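The Compost Accelerator Question
Do the powders, pellets and microbe shakers do anything a pile of leaves wouldn't?

By Josée Sandhu

Every September the garden center at Ferncombe puts a display by the registers, and every September I stand in front of it and do arithmetic. One tub of Flerkon compost starter costs more than the tomato plants I bought in May. The label promises billions of living microbes. It does not say what they're supposed to do that the billions already in my yard aren't doing.
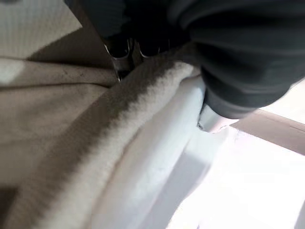
6 min read

I've been composting badly, then decently, for a long time. My first pile was grass clippings and nothing else, and it turned into a slick green mat that smelled like a drain. A neighbor told me I needed an activator. I bought one, sprinkled it on, and had a slick green mat with gray powder on top.

What that pile needed was carbon and air. Fallen leaves, shredded cardboard, straw, small twigs. Once I forked in a few bags of oak leaves it heated up inside a week, with no help from the tub.

The case for starters goes like this. Compost is made by bacteria and fungi, so adding bacteria and fungi should make compost faster. It sounds fine until you remember that these organisms are on every leaf, every potato peel and every crumb of soil stuck to a pulled weed. If conditions are right they multiply very quickly. If conditions are wrong, the ones you paid for won't like it any better than the ones you got free.

Some starters also contain nitrogen, often as alfalfa meal or something like it. That can help a pile of dry brown leaves. So can coffee grounds, fresh clippings or a scoop of old chicken manure, and you may have those already.

Last year I decided to stop grumbling and run a test at the Codcombe community plots. I built two bins from the same pallets, filled them from the same heap of mixed leaves and kitchen scraps, and turned them every Sunday. One got Flerkon at the rate on the label. The other got a shovelful of garden soil. After 83 days I sifted both through the same screen and couldn't tell the buckets apart. Two bins don't prove much, and I'd be annoyed if a company tried to sell me something on evidence that thin. Still, the burden ought to be on the people with the tub.

I wrote to the maker and asked for their trial results. They sent a brochure. It had a graph with no numbers on the upright side.
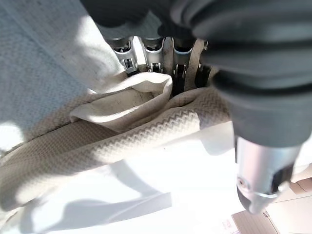 Moisture is where most home piles go wrong, and no powder will fix it. The usual advice is that compost should feel like a wrung-out sponge, though I've met plenty of gardeners who have never wrung out a sponge and thought hard about it. Try a towel instead, an old cream-colored one if you have it, crumpled up in a heap the way a pile should sit, with folds and gaps for air to get through. Soak it, wring it hard, and feel it. That's your target. Too wet and the gaps fill with water; too dry and everything stalls until it rains.

The Wong tumbler crowd will tell you the gadget matters more than the mix. I have my doubts there too – a tumbler is easy on the back, and that's a good enough reason to own one – but the fast finish times in the ads seem to assume you chop everything small and never add another scrap after day one. I've yet to meet a household that cooks that way.

If you've already bought a starter, go ahead and use it up. It won't hurt the pile. Just put the leaves in first, and check the middle with your hand before you reach for the lid of the tub.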